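How does a robot know where its hand is?

Quick version, becuase lunch is at 12. A robot can't just "see" stuff. Software has to help. First it practices in a pretend world inside a computer. Nothing breaks there! Over there a red box is up in the air, held by one gripper, and the other gripper is open.

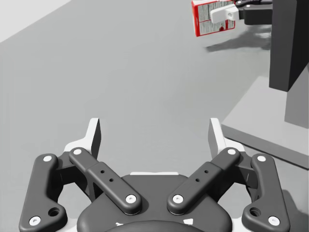
Sheyla wanted to know if the program ever gets bored, doing the same grab 1497 times. Nope. No feelings, just numbers.

Next part: planning. Two arms, one big thing to hold. Go too fast on one side and it tips. So the planner checks both arms, over 30 times a second. Tiny steps.
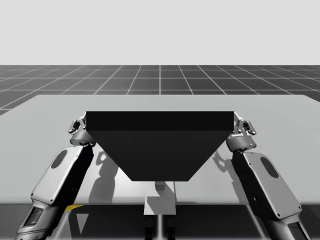
Then control. That's the bit that says "left a little, stop, squeeze." Plan first, move second, check again. If the numbers look wrong, back up and try agian.

Try it at home: you and a friend, one big empty box, eyes shut. Take 7 steps. Talk the whole way.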